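Start Werk Schichtpläne Bilder Kantine Kontakt

Kabel rein, Kabel raus. Bilder vom Plurkeo-Tisch

2. Dezember. Schnell hochgeladen vor der Spätschicht, Texte sind knapp, sorry. Viele hatten gefragt, was wir bei Plurkeo eigentlich treiben, seit zwei Leute aus der Packerei von Udano dort mitlaufen. Juraj Vávra und ich (Janka) sind seit August dabei, immer vormittags, nachmittags wieder normal an der Linie.

Es geht um die Netzkabel. Jeder, der mal an Platz 7 gestanden hat, weiß Bescheid: Kabel aus dem einen Karton, in den anderen Karton, Deckel zu, nächster. An vollen Tagen über 1.379 Stück durch zwei Paar Hände. Handgelenke danach wie Pudding. Der Arm soll genau diesen Griff übernehmen und sonst erstmal nix.

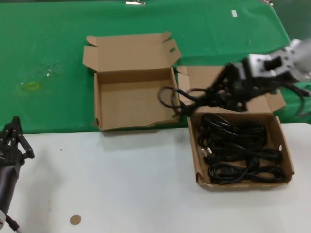

Das Umlegen klingt nach dem leichtesten Job im ganzen Werk, ist er für die Maschine aber nicht. Ein Kabel hat keine feste Form. Liegt jedes Mal anders, verhakt sich mit dem nächsten, und der Stecker zieht nach unten, wo man ihn nicht haben will. Juraj hat am Anfang jeden Fehlgriff auf einen Zettel geschrieben, inzwischen gibts dafür eine Liste mit 15 Sorten Fehler. Meine Lieblingssorte heißt „Spaghetti“. Kam von ihm, steht jetzt so im Protokoll.

Noch zum Platz: grünes Tuch, Pappkartons, viel mehr brauchts nicht. Das Tuch hat schon ordentlich Flecken und eine abgewetzte Stelle, Tauschen steht auf der Liste. Der Boden in der Halle spiegelt wie verrückt, wer aus unserer grauen Packerei kommt, kneift erstmal die Augen zu. 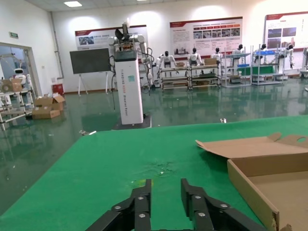 Was sich für uns ändert

Kurzfassung: weniger Greifen, mehr Gucken. Vormittags stehe ich nicht mehr am Band, ich bereite Kartons vor, sortiere Aufgaben, schreibe auf, was schiefgeht. Klingt gemütlich, macht aber anders müde. Nach zwei Stunden Zuschauen tut der Nacken weh statt der Hände. Das haben wir auch so an die Werksleitung gegeben, mit der Bitte um Wechsel alle 45 Minuten. Antwort steht noch aus.

Geld: Zulage für die Anlernzeit ist durch, gilt rückwirkend. Wer sich für die zweite Gruppe meldet, kriegt sie auch. Elf Plätze waren es mal, jetzt sind es 7, mehr gibt das Budget nicht her.

Und die große Frage, die in jeder Pause kommt. Ob Platz 7 danach wegfällt. Zugesagt ist bisher: keine Kündigung wegen Plurkeo, Umsetzung nur mit Gespräch vorher. Schriftlich haben wir das noch nicht vollständig, der Entwurf von Gostevby liegt beim Betriebsrat. Ich schreib hier nichts schöner als es ist.
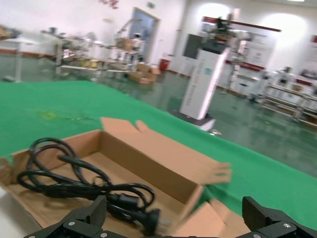

Die Kollegen von der Nachtschicht wollten wissen, warum wir keine Kunststoffkisten nehmen, die sind doch stabiler. Stimmt, aber unsere Ware kommt nun mal in Pappe und geht in Pappe raus, also wird auch mit Pappe geübt. Die langen Klappen sind das Nervige daran, die stehen ab, wohin sie wollen. Und dann der Stecker: wenn der wie hier ganz vorne liegt, mit den Kontakten Richtung Greifer, würde ich persönlich einfach da zupacken. Juraj sagt, nee, immer an der Schlaufe, am Stecker rutscht es weg. Er hat 11 Jahre Kabel gepackt, ich glaub ihm das. Genau solche Sachen stehen in keinem Handbuch und die wollen sie von uns wissen. Finde ich gut. Sollte man dann aber auch so bezahlen, siehe oben.

Platz ist übrigens genug in der Halle, an der Rückwand hängen Plakate mit viel kleinem Text, gelesen hab ich davon bisher höchstens eins. Besuch aus der Packerei ist willkommen, bitte vorher bei mir anmelden und die festen Schuhe anziehen. Handys ok, Kaffee am Tisch nicht. Wer am Band bleibt und trotzdem Tips zum Greifen hat: aufschreiben und ins Fach legen, wird alles gelesen.

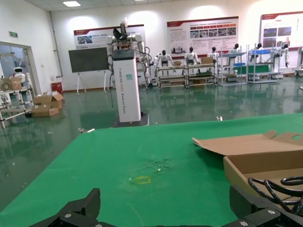
Offener Karton auf dem grünen Tisch, hinten an der Wand die weißen Humanoiden.

Nächste Runde Bilder, wenn der neue Dienstplan steht. Fragen an mich oder Juraj, am besten vor der Übergabe, danach sind wir beide im Stress.
Janka Krajčí, Packerei

Auch in Bilder
Neue Hubtische an der Linie, Aufbau und erster Tag
Sommerfest im Hof, Teil 2
Umzug Lager Lindqvist: vorher, nachher
Ausbildungswerkstatt, die Neuen stellen sich vor
Kantine nach dem Umbau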